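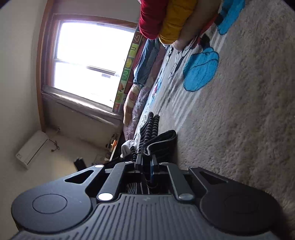

A gripper with its two narrow fingers closed on a piece of fabric

Living With a Commercial Undercounter Refrigerator: Tips From My Kitchen
By Kulsoom Mughal
Jul 26, 2023

When the little bakery café on Flullgate Street closed its doors, I went to the sale meaning to buy a stack of sheet pans and came home having paid $567 for a stainless steel undercounter refrigerator, a Trakton, with one door and three wire shelves. My husband measured the gap beside the dishwasher twice before he would speak to me again. That was in February, and I have grown so fond of the thing that friends now ask me whether they should get one too. My answer is usually yes, if you have the room and don't mind a hum, but there are a few things I wish I had known in the first week, and I've put them all down so I can stop typing them out in emails.

Let it stand before you plug it in

Mine traveled on its side in the back of my brother-in-law's van (I know, I know). If yours has been tipped, stand it upright and leave it overnight, so the oil in the compressor can settle back where it belongs. The instruction sheet may give a shorter time and you can go by that, but I would always sooner wait. I used the evening to wash the shelves in the bathtub with dish soap and a soft brush, and very satisfying it was.

Find out where it breathes

This matters more than anything else on the page. Some undercounter units pull air in and push it out through a grille at the front, and those can be tucked in pretty snugly. Others breathe out of the back or the sides and need open space there, and if you box them in they'll run and run and never get properly cold. Mine is a rear breather, so the 2 inches I had so carefully left turned out to be too little. We pulled it forward and lost a bit of floor, and the motor began taking proper rests again. Look on the plate inside the door for the model number and ask the maker for the clearances before you let anyone build a cabinet.

Get it level, and then a touch more

Set a spirit level on the top, front to back and then side to side, and turn the feet until the bubble sits in the middle. Then, if the maker allows it, give the front feet another half turn so the cabinet leans back by a hair. The door will swing closed by itself when your hands are full of eggs. If your unit is on casters, lock the front pair, and check them again after you mop. I've nudged mine loose with the mop bucket more times than I'd like to say.

Cleaning the coil

There's a part that looks like a car radiator, made of thin metal fins, and that is the condenser coil. In a café it collects flour and grease, and at home it collects dust and, in my house, an unbelievable amount of cat hair. Unplug the refrigerator first, every time. Take off the grille, which on mine is held by four screws (put them in a teacup!), and brush the fins in the direction they run, up and down, never across. A soft paintbrush does it nicely. Then follow along with the vacuum on its gentlest setting. The fins are sharper than they look and they bend if you so much as frown at them, so wear gloves and go slowly.

I do this every other month. If you bake a lot of bread you might do it more often.

The door gasket

The gasket is the soft rubbery strip that goes all the way around the door, and it has folds in it that catch crumbs like nothing else in the kitchen. Warm water with a little dish soap, a cloth wrapped over one finger, and a dry towel afterward. Please don't use bleach on it, and don't go digging with a knife. An old toothbrush will reach the corners.

To see if it still seals, close the door on a dollar bill and give it a tug. You want to feel some drag. Try it along the top, down both sides and along the bottom, especially near the hinge. My bottom corner had gone flat, and I brought it back by warming it with a hair dryer on low and easing it out with my fingers. It lasted until May and then I gave in and ordered a new one. Many of them press into a channel, so you can change them without tools, though you should soak the new one in warm water first to get the folds out from shipping.

Loading it sensibly

A refrigerator like this has a fan inside, and the fan wants space. Don't push a sheet pan hard against the back wall, and don't line the shelves with foil or cardboard, however tidy it looks. I keep raw meat on the lowest shelf in a deep tray, dairy in the middle, and whatever we're eating tonight at the top.

Soup should never go in straight from the stove in its big pot. Divide it into shallow containers, stand them in a sink of ice water, stir now and then, and put them in once the steam has gone. The food cools faster and everything else on the shelf stays safe.

Leafy things are the one disappointment. The fan dries them out, and I lost a lovely head of butter lettuce before I understood. Keep greens in a lidded box with a damp paper towel, or leave them in your ordinary refrigerator.

Buy a separate thermometer

The dial on mine goes from 1 to 7 and tells you nothing at all. Hang a cheap thermometer from the middle shelf and read it first thing in the morning before anybody has opened the door. You're after 40°F or just below. If you change the dial, move it one notch and leave it until the next morning. I used to fiddle with it after supper and ended up with frozen yogurt, and I don't mean the nice kind.

Stainless steel and fingerprints

Wipe with the grain. Look closely and you'll see fine lines all running the same way, and your cloth should go along with them. Soapy water first, clean water second, then dry it right away. For a shine I put one drop of mineral oil on a dry cloth and buff. No steel wool, ever, even on a stubborn bit, because it leaves specks behind that rust.

A word on the noise

It is louder than a household model. Ours sits next to the breakfast table and we've stopped noticing, but my mother, when she stays, switches on the radio. A thin rubber mat under the feet took the buzz out of the floorboards. If yours rattles, feel along the grille and the drip pan while it's running, and you'll often find the one loose bit that's doing all the singing.

I'm still looking for a spare shelf to fit mine, 19 inches wide with the clips included, so if you see one at a sale, please write and tell me.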